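4. Discussion

4.1. What the injection-site records can and cannot show

The claim we set out to test is an old one: that redness and swelling after a thigh injection in infants is mostly a matter of needle length, and that a longer needle will therefore do away with most of it. It has been repeated so often in clinic handouts that few people still ask where it came from. We reviewed 242 infant visits at the Bulden and Todorova clinics and found less support for it than we had been led to expect.

The raw numbers do lean the expected way. Of the 242 infants, 36 had a local reaction noted by a nurse or reported by a parent within two days, and more of these fell in the short-needle group. A reader in a hurry could stop there. We do not think the reader should. The short needle was used mainly at Bulden, and Bulden telephones every family on the day after the visit. Todorova hands out a card and waits for parents to call. A clinic that asks will hear more than a clinic that waits, whatever needle is in the tray. When we compared infants within Bulden alone, the gap between needles shrank to a size that chance could easily produce.

The size of the reaction is no firmer ground. Parents were asked to compare the red area with familiar household objects, a method borrowed from the Desside home diary. It has the merit of needing no ruler. Its weakness is that coins, bottle caps and saucers differ from one kitchen to the next, and a worried parent at two in the morning is not a measuring instrument. Six of the diaries gave a size on the second day that was larger than the infant's thigh could reasonably hold. We kept these in the analysis, as the plan required, but we put little weight on them. 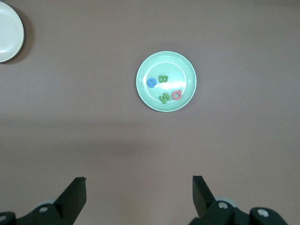

Figure 3. Round, shallow plate with a raised rim, pale green, on a brown tabletop.

Arben Dimitrov, reading an earlier draft, objected that we were asking too much of the diaries. Nurses at Todorova, he wrote, have seen fewer hard lumps since the longer needle came in, and "you can't explain away what people feel under their fingers every week just because the paperwork is poor." He also thought that a within-clinic comparison at Bulden threw out too much of the data to be of use to anyone who has to order supplies.

We take the second point more seriously than the first. It is true that the within-clinic comparison is small, and a modest benefit could hide inside it. We have not shown that needle length makes no difference, and we would not want to be quoted as saying so. The first point is harder to accept. The nurses knew which needle they had used. They also knew that the change had been made to reduce lumps. Under those conditions an impression of improvement is what one would expect to hear even if nothing had improved.

4.2. Other explanations

Several matters were left out of the earlier reports and deserve a look before anyone rewrites a clinic protocol. The first is the angle of the needle, which was not recorded at either site. The second is how firmly the infant was held. A child who kicks at the wrong moment may get part of the dose under the skin with any needle, long or short. The third is the product itself. In June both clinics moved to the Jetier prefilled syringe, and at Todorova this happened in the same week as the change of needle. No amount of statistical adjustment will pull apart two changes made together, and we are doubtful of any report that says it has done so.

We also looked for a link with the infant's weight. Heavier infants had slightly fewer reactions, but weight was missing from many of the Todorova charts, and the missing ones were not spread evenly over the period. We report the figure in the appendix and draw nothing from it.

A fair test would assign needles by lot within each clinic, telephone every family on the same schedule, and have the thigh examined by someone who was not in the room for the injection. It would also record the angle and the hold. Until that is done, clinics that prefer the longer needle may have good reasons of their own for using it, but the records reviewed in this paper should not be listed among them.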